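Wanted: one or two people for the arm build, Saturday mornings

The Vilov shared workshop is looking for one or two people to join the tabletop robot arm build. The arm moves, the gripper opens and closes, and there is a small camera at the wrist. What we need now is help with wiring, code and a lot of repeated pick-up runs on the grid mat.

What you would be doing:
Tidying the cable run along the forearm
Printing and fitting new gripper fingers, ribbed and smooth
Setting out balls and foam pieces and logging each run
Fixing the Python scripts that go with the above

You should be able to solder a connector and read someone else's code. Robot experience is welcome but not required. You must be 18 or over.

Sessions start at 9 a.m. and last up to 700 minutes a month, split however the group agrees. This is unpaid. Build members pay no bench fee and get a key to the Sriwong Street door. Parts come out of the project budget, which has $1,165 left in it.

To apply, leave a note in box 139 at the front desk or write to the Tuteten build list. Say what you have made before, even if it didn't work. We will reply to everyone by the end of February.

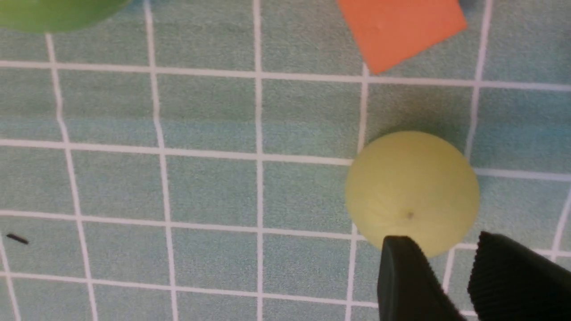 Wrist camera view, gripper at the yellow ball.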